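Reviews > Reference & Travel > State Wall Maps > Perkine Montana Wall Map

Last updated: June 30, 2016

Perkine Montana Wall Map, Laminated Edition

Perkine has been making state wall maps for a while, and the Montana sheet is the largest one they sell for a single state. I bought it in April to replace an older paper map that had faded along the top. It has been on the wall over my desk since then, and I use it most days for planning drives and looking up county lines.

Montana is a hard state to fit on a sheet. It is much wider than it is tall, it borders three Canadian provinces on the north, and most of the towns are in the western third and along the Yellowstone. Publishers tend to leave the eastern half nearly blank and then crowd everything between Missoula and Bozeman into type you need a magnifier for. Perkine does better than most. All 56 counties are tinted in soft colors, the county seats are marked with a ringed dot, and the type around Helena and Butte can be read from a chair.

The rivers are the best part. The Missouri is easy to follow from Three Forks up past Great Falls and east to Fort Peck Lake, and the Milk and the Musselshell are labeled more than once along their length. The Continental Divide is a heavy dashed line that doesn't get lost under the highways. Shaded relief is light. In the Bitterroots it works well, but around the Little Belts I would have liked it darker.

Roads are current as far as I can tell. Interstates 15, 90 and 94 are in blue, US highways in red, state routes in a thinner red that is a little too close to the US highway color. Gravel roads are shown only in part. In Garfield County two that I drive regularly are missing, and one in Petroleum County is drawn as paved when it isn't.

The index runs down the right side and has 441 entries, which covers the towns and the larger lakes but not many of the peaks. Granite Peak is there. There are 6 inset maps for the bigger cities. Billings and Missoula are good, and Kalispell is too small to be of use.

Compared with the others I have owned: the Witen map costs less and has better relief, but it is paper only and the county names are hard to find. The Plorkeo map is older and still good on railroads. Neither one shows reservation boundaries as clearly as Perkine does – they are outlined in brown with the names set inside, including Fort Belknap and Rocky Boy's.

The laminate is matte and takes dry-erase marker. Most of it wiped clean for me, though a red line left on for 30 days needed rubbing alcohol. The map ships rolled, and it took 9 days hanging with weights on the bottom corners before it lay flat. The tube was sturdy and the ends were taped properly.
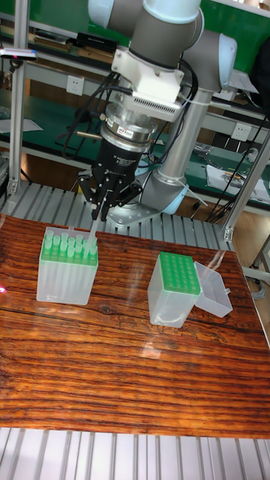

Robot arm and gripper with a pipette tip, over the tip box.

Valentin Berchtold wrote to ask whether the rails from the Nakamura hanging kit fit this map. They do, but the lower one is slightly short and leaves a bit of the edge showing on each side. Mine is up with plain screws and washers.

I would buy it again for an office or a classroom. For back roads you will still need a good atlas in the truck – the scale doesn't allow for that kind of detail.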